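Wakosen Tabletop: README

Hello, and thanks for downloading! Wakosen Tabletop is a set of 3551 short clips of people doing the fiddly end of table dressing with a hand-held gripper: picking up vases, turning them over, setting them down, laying stems out. Callari makes up table displays for hotels and function rooms and wants a robot arm for the repetitive handling. I look after the recordings, so if something in here is wrong it's probably my fault.

I've tried to put in the bits I always want from other people's data cards and never find, including what the job was like for the people doing it.

What a clip is

One clip is one action, from reaching out to letting go. Each folder has the video from the gripper, the gripper's path through the room and a text file with a plain description of the action ("put vase down near flowers", that sort of thing). The markers on the kit are there for tracking, please don't blur them or the path tools will fall over.
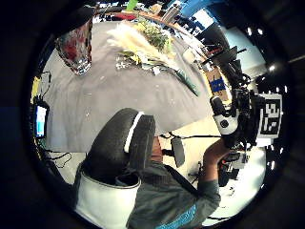 At the round table with headset and hand-held device, dried flowers laid out on the cloth.

Who recorded it

8 people, all of them from Callari's own display room. They know how to hold a stem without crushing it and I don't, which became painfully clear in my own trial clips (deleted, you're welcome). Recording counted as ordinary paid hours and anyone could say no without giving a reason.

The room is a working mess, with cables over the table edge and odds and ends on the shelves. I left it that way on purpose. A model that only copes with a bare white bench is no use to the people who'd be standing next to it.

Glass is the hard part. Shiny coloured vases throw reflections everywhere, and clear ones more or less vanish against the grey. If your grasp detector does well on everything else and then goes to pieces on the vases, yes, mine too.

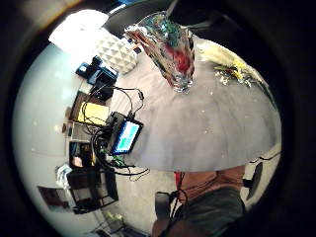
Display Room Automation, Callari

What changes for the display room

The plan is for the arm to take on fetching and turning vases, and for people to keep the arranging. Most of the team are glad to lose the lifting (wrists, mainly). A couple are worried that the quiet handling work was also the part of the day when you could have a chat, and I think they've got a point. We've agreed that breaks don't shrink when the arm arrives.

There's new work as well. Someone has to check clips, fix labels and tell the machine when it's being clumsy, and that's now written into the job and paid at a higher rate. The labelling screen was built by Kļaviņa and it's lovely to use, apart from the undo button, which undoes too much. 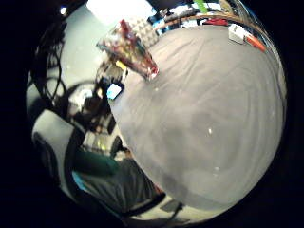

Levside, 20 Apr 2025

Changes in this version: path files now use metres throughout, and I've renamed the folder "misc" to "other_items", so check your scripts. The test split is 1000 clips and the rest is for training. Please don't tune on the test clips!

Known problems

The lens is very wide, so straight edges bend badly near the rim. Use the calibration file for whichever of the 3 grippers made the clip, as they aren't interchangeable. Small things at the far side of the table are often too blurred to name, and labellers were told to write "unclear" instead of guessing.

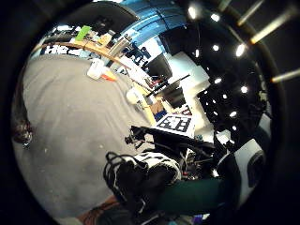
Gloved hand below the black rig, with a marker board just beyond.

Using it

Research and teaching are fine. Please don't use the clips to time or score individual workers; the team asked for that and it's in the licence. Bug reports go in the tracker, with the clip number in the title if you can.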